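19/02/2020 – Mosier build, handheld grippers

Moved the bench work onto the small table today and put white paper down over the top. The Lasard controller still drops the left gripper's encoder after long sessions, so I reseated both connectors before starting and logged at 100 Hz.

Task for this round is the divided tray and its clear lid. Left gripper stays by the tray, right gripper handles the lid.

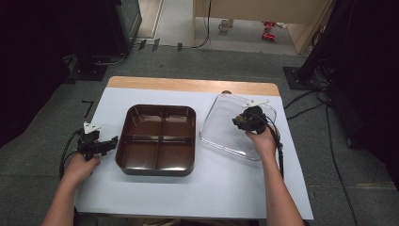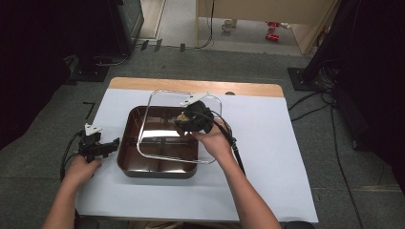 Tray and lid, both grippers in use.

Posted by Sofia Salgado
Filed under: Mosier / bench notes

Logged 53 runs before lunch and threw out 29 of them, nearly all for encoder dropouts on the left side. The right side logged clean the whole way through.

Jaw force is set to 600 on the Pan firmware scale. I tried lower and the lid rotated in the jaws. Did not try higher – the lid is thin and I only have the one.

The clear plastic is hard to pick out on white paper. Mostly you get the edge reflections. I want to repeat a few runs on a darker sheet and compare before changing anything in the tracking code.

Cables are still a nuisance. The right one pulls on my wrist when I reach for the far side of the table. A lighter cable from Hultbridge is on the list, same connector as the one we fitted in September.

To do:
Swap left encoder cable
Reprint one bracket, screw hole is stripped
Copy this morning's logs to the shared drive
Ask whether the controller can go on the shelf by the door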